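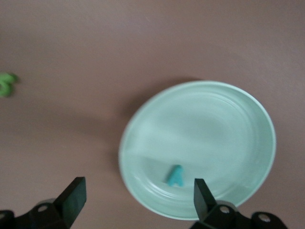 Figure 3. Pale green plate with a raised rim on a plain tabletop.

4.2 Credit spreads and fund redemptions

We next test whether redemptions respond to spreads with a lag. The panel covers 228 funds, of which 167 reported weekly flows to Faditero throughout the period. Funds with missing weeks were dropped from the lag regressions but kept in the summary statistics. Spread data come from the Plukine index as revised on 1/30/18; the earlier series overstated spreads on short-dated paper and was not used.

A spread above 400 basis points is followed by higher outflows in the next two weeks. The effect is weaker for funds with notice periods — mainly those in the Paltholm group — and is not significant for closed vehicles. Adding leverage as a control changes the coefficient very little. Results using the Pretorius liquidity measure have the same sign, but the standard errors are larger, and the February observations account for most of the difference.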